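Rapport de projet – Politique locale et énergie : le cas de la consultation sur la carrière de Trevitz

Projet de deuxième année, module « Action publique et environnement ». Rapport rendu le 3 mai 2026.

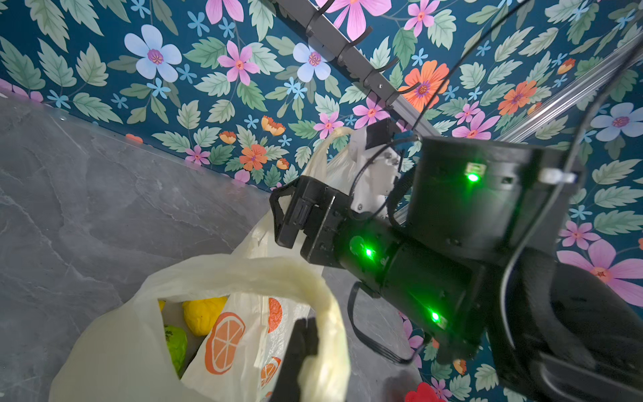
1. Objet du travail

Notre groupe a choisi d'étudier la manière dont une commune décide, ou ne décide pas, de rompre avec une entreprise dont elle dépend depuis longtemps. Le cas retenu est celui de Trevitz, commune de 2000 habitants, et de la société Daza, qui y exploite une carrière de calcaire et un four à chaux. Le four est alimenté au coke de pétrole. En septembre, le conseil municipal a ouvert une consultation sur le renouvellement de la convention qui autorise Daza à utiliser les terrains communaux.

La question posée aux habitants était simple dans sa forme : faut-il renouveler la convention, et à quelles conditions ? Le débat a vite dépassé ce cadre. Une partie des élus demandait que l'entreprise rende publiques ses mesures d'émissions avant tout vote. Une autre partie considérait que cette demande revenait à accuser Daza sans preuve.

Nous avons cherché à répondre à deux questions. Comment les arguments climatiques sont-ils entrés dans une discussion qui portait au départ sur un loyer ? Et pourquoi la majorité municipale s'est-elle divisée sur ce point alors qu'elle votait d'habitude en bloc ?

2. Contexte

L'extraction de pierre à Trevitz est attestée depuis 1842. La carrière a changé plusieurs fois de propriétaire. Daza l'a reprise en même temps qu'un site plus petit à Stikcombe, fermé depuis. La fermeture de Stikcombe revient souvent dans les discussions : pour les partisans du renouvellement, elle montre ce qui arrive quand on ajoute des contraintes. Les opposants répondent que le gisement était épuisé. Les documents que nous avons pu consulter ne permettent pas de trancher entièrement, mais le dernier dossier d'exploitation mentionne bien une baisse de la qualité de la pierre.

Le site de Trevitz emploie 40 personnes. Toutes n'habitent pas la commune. Le loyer versé pour les terrains communaux finance une partie de l'entretien de l'école et de la salle polyvalente, et cet argument a été repris dans presque toutes les interventions favorables à l'entreprise.

3. Méthode

Nous avons travaillé à partir de trois types de sources : les procès-verbaux du conseil municipal, les contributions écrites déposées en mairie pendant la consultation et des entretiens avec des habitants et des élus. Les entretiens ont été menés à deux, l'un posant les questions et l'autre prenant des notes. Les personnes interrogées ont demandé à rester anonymes et nous ne donnons ni nom ni fonction précise.

Les contributions ont été classées selon l'argument principal : emploi, finances communales, nuisances locales (poussière, camions, tirs de mine), climat, transparence. Quand une contribution relevait de plusieurs catégories, nous avons retenu celle qui apparaissait en premier. Ce choix est discutable, nous y revenons dans la partie 6.

4. Résultats

Les nuisances locales dominent largement les contributions. Le passage des camions dans la rue principale est cité même par des personnes favorables à Daza. L'argument climatique apparaît peu seul. Il est presque toujours associé à une demande de transparence : les auteurs ne réclament pas la fermeture du four, ils veulent savoir ce qu'il rejette et depuis quand l'entreprise le mesure.

Côté élus, la division suit peu les étiquettes. Deux conseillers élus sur la liste du maire ont déposé un amendement qui conditionnait le renouvellement à la publication des mesures. L'opposition, que l'on attendait plutôt favorable, s'est partagée. Un élu nous a dit qu'il approuvait le principe mais qu'il ne voulait pas « faire un procès à une usine dans une salle de mairie ».

Daza a répondu par un courrier de 2 pages annexé au procès-verbal. L'entreprise y rappelle qu'elle respecte les seuils fixés par son autorisation et qu'elle transmet ses relevés aux services compétents. Elle ne se prononce pas sur leur diffusion aux habitants. Ce silence a pesé plus que le reste du courrier dans les débats suivants.

L'amendement a été rejeté de peu. La convention a été renouvelée pour une durée plus courte que celle proposée au départ, avec une clause de rendez-vous sur le trafic des camions.

5. Comparaison avec Dralcombe

À Dralcombe, une commune voisine, une discussion du même type avait eu lieu au sujet d'un dépôt de carburant. Le conseil avait obtenu la publication annuelle des relevés sans passer par un vote conflictuel. La commune ne touchait aucun loyer de l'exploitant – la différence nous paraît importante. Les élus de Dralcombe pouvaient demander sans risquer une recette.

6. Limites

Nous n'avons pas obtenu d'entretien avec la direction de Daza. Les salariés sont également peu représentés dans notre échantillon, et ceux qui ont accepté de parler l'ont fait brièvement. Le classement par premier argument sous-estime sans doute le climat, que les auteurs placent souvent en fin de texte. Un codage multiple aurait été préférable, mais nous l'avons envisagé trop tard.

Les procès-verbaux résument les interventions et ne les reproduisent pas. Pour la séance du vote, nous avons complété avec nos propres notes, prises depuis les places du public.

7. Suites possibles

La clause sur les camions doit être examinée l'an prochain. Il serait utile de reprendre l'enquête à ce moment-là, en commençant par les salariés. La grille d'entretien et le tableau de classement des contributions figurent en annexe.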